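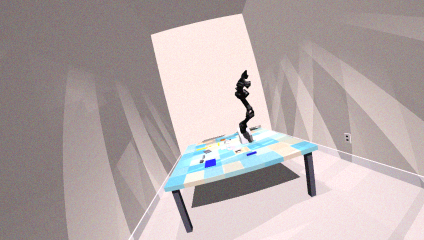 Diseño de interiores II
Apuntes de la unidad 4: el color y lo que se dice de él

Casi todos los manuales de decoración repiten que el azul calma y que los tonos crema «amplían» una habitación. Conviene leerlos con un lápiz en la mano. La primera afirmación suele apoyarse en encuestas de preferencia, y preferir un color no equivale a relajarse con él. La segunda confunde claridad con tamaño.

Caso 1. El estudio Urnia
Preguntó a 354 personas por el color ideal para una sala de espera. Ganó el azul claro, con 155 votos. Son menos de la mitad, aunque el folleto habla de «consenso». Tampoco se dice qué muestras se enseñaron, ni con qué luz.

Caso 2. El catálogo Parnberg
Recomienda revestimientos en damero irregular para «dar ritmo». ¿Cómo se mide el ritmo de una superficie? El catálogo no lo aclara. Lo que sí puede comprobarse es el contraste entre piezas vecinas: si es bajo, a cierta distancia el dibujo se pierde y queda un tono medio.

Caso 3. La biblioteca de Manzano
Se repintó en junio y el informe atribuye al color un aumento de visitas. En el mismo mes cambiaron el horario y las lámparas. Con tres variables movidas a la vez, el informe no permite atribuir nada a ninguna.

Vocabulario: tono, saturación, luminosidad, metamerismo, contraste simultáneo.

Para la próxima sesión
Traed un anuncio de pintura o de azulejo y subrayad cada frase que prometa un efecto sobre el ánimo. Al lado, escribid qué prueba haría falta para creerla. Máximo 500 palabras. No se admite «está demostrado» sin la fuente.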